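Drinks Table, Greenwood Hall

Posted 02/10/2026

The breakfast room at Greenwood Hall has a new drinks table for the season. It replaces the pitchers that used to sit next to the toast, which took up too much room and had to be carried back to the kitchen every time they ran low. The new setup came from Bestel, a catering supplier we have used before for trays and serving pans. The pictures show the dispensers and their trays.

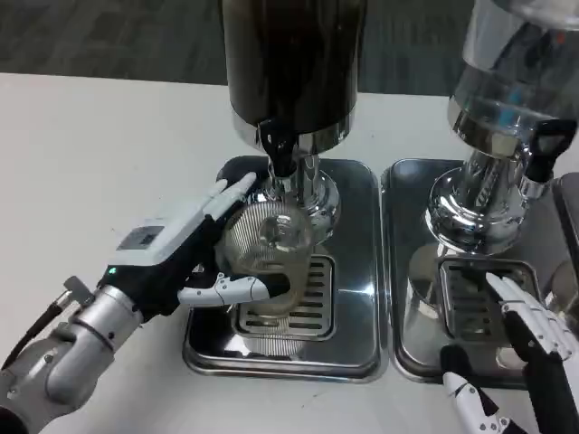
Chrome dispenser, black tap, slotted drip tray underneath.
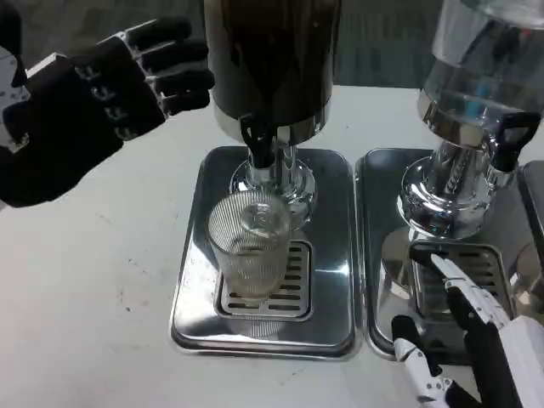

Breakfast at Greenwood runs for two hours and most people come in the first 28 minutes, so the drinks table gets its hardest use early. Iced tea and apple juice are the usual choices, with lemonade added in July. The dark container keeps strong light off whatever is inside, and we plan to use it for juice on mornings when the sun comes in low. The ribbed tumbler standing on the grate is a good guide for height. Anything much taller has to be tilted to get it under the tap, and then it drips on the rim of the tray.

The grates lift out for washing. We rinse them after each breakfast and wash the trays with dish soap at the end of the day. The chrome shows fingerprints and needs a dry cloth, not a damp one. Taps come apart once a week and soak in warm water for 12 minutes.

We looked at a cheaper model from Ralon before ordering. It held more, but the tap was stiff and the tray was a shallow plastic one that filled up fast. A full room at Greenwood is roughly 100 guests, and on those mornings the containers will need one refill each, usually before the second tray of rolls goes out.

Tumblers are stacked at the left end of the table, no more than 8 high. Please return used ones to the cart by the door. The small paper cups are for the coffee side only.

Recent galleries
Greenwood Hall: New Chairs in the Breakfast Room
Bread Station Before and After
Jinduven Tea Tasting
Kitchen Shelves, Second Floor
Patio Tables in July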